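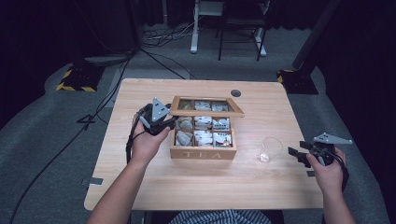
Tea bag

A tea bag is a small porous packet, usually of paper or fine mesh, holding a measured portion of tea leaves for a single infusion. The packet stays closed during brewing, so the leaves can be taken out of the water in one movement. The same form is used for herbal and fruit infusions which contain no leaf from the tea plant.

Materials

Most bags are made from a thin filter paper in which plant fibre gives strength when wet. Abaca, a relative of the banana, is widely used because its fibres are long and do not fall apart in boiling water. Papers sealed by heat contain a second, meltable fibre, traditionally polypropylene. Bags that are folded and stapled, or closed with a knotted thread, can be made without it. Mesh bags are woven from nylon or from polylactic acid, a plastic derived from plant starch.

The paper has no marked taste of its own if properly washed during manufacture. Whiteness is obtained by bleaching; unbleached paper is pale brown and behaves in the same way in the cup.

Shapes

The flat square or rectangular bag is the simplest to produce. Round bags appeared later and are normally sold without a string. The double-chamber bag is a long tube folded into a W at the base, so that water reaches the leaves from four sides. Pyramid bags, strictly tetrahedral, leave more room for larger leaf pieces to open.

String and tag are fitted mainly where tea is made in the cup by the drinker. For teapots and large urns they are commonly left off.

Contents

The tea in ordinary bags is graded as fannings or dust, the smallest sizes separated by sieving. Small particles have a large surface for their weight and give up colour quickly. Much of this leaf is produced by the crush, tear, curl method, in which withered leaf passes between toothed rollers. Black tea in bags is usually steeped for three to five minutes – green tea for less, and in cooler water.

Gilmartin, in a survey of household brewing habits, found that most drinkers removed the bag well before the time printed on the packet. Kiiskinen has argued that printed times assume a covered vessel and are of limited use for an open mug.

Wrapping and storage

Dry tea takes up moisture and odours from the air. Bags may be packed loose in a lined carton or sealed one by one in envelopes of paper, foil or laminated film. Individual wrapping suits offices and hotels, where several kinds are kept together and used slowly. Divided boxes with a hinged lid are common in such places, though the lid is seldom airtight and unwrapped bags lose aroma sooner in them.

Disposal

Used leaf composts readily. Paper bags containing polypropylene leave a fine skeleton of plastic after the rest has rotted. Polylactic acid breaks down reliably only at the temperatures of an industrial composting plant – a garden heap is normally too cool. Staples and foil envelopes should be removed beforehand.

See also: Infusion; Filter paper; Tea caddy; Tea grading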